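March 11, 2019

Every January somebody writes that the house robot is here. Dishes, laundry, the works. I don't buy it, not yet.

Dilwyn Howells at Trellton says I'm being unfair - give it two years. Maybe. But he's talking about big jobs and I keep getting stuck on small ones. Clearing a desk. Moving a white plastic thing across a white table. A kid does that half asleep. A machine has to tell one from the other first, then get its fingers to it, then not shove it on the floor.

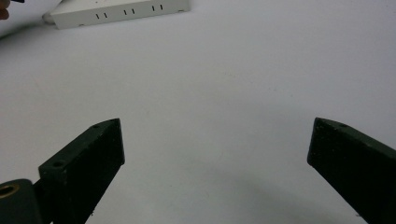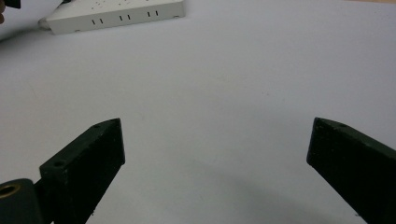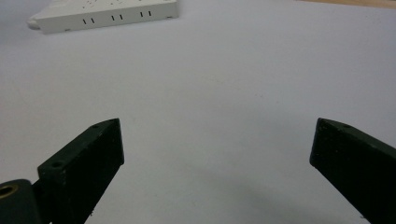
*Open gripper fingers, white tabletop, white slotted housing farther back.*

Look at how much gap there is to cross before any grabbing even starts. And thats a clean table! Mine has mail on it.

Shop floor is different, I'll give Dilwyn that. Same part, same spot, all shift. Nest Gwynne ran 1227 picks at Brarkness and 1167 were good. Fine for a bin of brackets. Not fine for my grandmothers plates.

So, chores? Ask me again later. I'm still doing my own dishes.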